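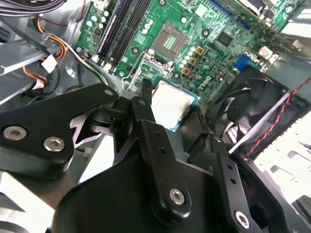 5.3 The stall at the socket

Of the failures we logged on the processor replacement task, most were dull. The gripper missed the part, or closed on it badly and the supervisor called a stop. The one described in this section was more interesting, chiefly because every component of the system reported that it was working correctly while it happened.

Figure 4. The wrist camera's view in the approach phase. The processor is held between the jaws with its heat spreader facing the camera, and the socket is empty with its retention bracket raised.

The task was run on the Clastthorpe bench with the Hurier arm, under the Tutix supervisor described in Section 3. At the approach phase the arm is required to hold position near the socket until the vision module confirms two things: that the bracket is open and that the socket is unoccupied. Both checks are made from the wrist camera. The processor is in the same view as the socket, and in some arm poses the fingers cover part of the area the module would most like to see.

In 21 of the 838 trials the arm reached the hold position and stayed there. The occupancy check had found a square metallic object near the socket and concluded, with high confidence, that a processor was already installed. It was looking at the one in its own hand. Tutix then did what we had told it to do, and refused to insert a second processor on top of the first.

Refusing was the right response to the wrong belief, and no boards were harmed by it. The trouble came from the recovery routine. A blocked insertion triggers a small retreat and a fresh look, on the theory that a new angle may settle the matter. The held part, being held, retreats along with the camera, and so looks precisely as convincing from the new angle as it did from the old one. The arm would back off, look, be alarmed, return and look again. We had set no limit on retries. The longest stall ended when Efe Ojo, arriving for an unrelated meeting, asked how long it had been doing that.

The safety side is less funny. Each retreat was planned as a free-space motion, with the clearance model for an empty gripper, a setting left over from the removal task. With a part in the jaws the true clearance was smaller than the planned one. In four stalls the force sensor recorded a brief side contact during a retreat, below the stop threshold and therefore ignored. Contact of that size seems harmless until one recalls that socket contacts are easily bent and rarely bend back.

We made three changes. The occupancy check now masks the region of the held part, using the known grasp pose. The clearance model is chosen from the gripper state, where it should have come from all along. Retries are capped at 5, after which the arm holds still and asks for a person. The Onuoha log viewer also shows the retry count in red, a feature requested by everyone who had sat next to the bench.

With these changes the stall has not come back. The mask has a cost: if a processor really is in the socket and the held part covers it in the camera view, the check can miss it. We now take an extra look from a pose where the two are well apart, which makes each trial slower and the operators a good deal calmer.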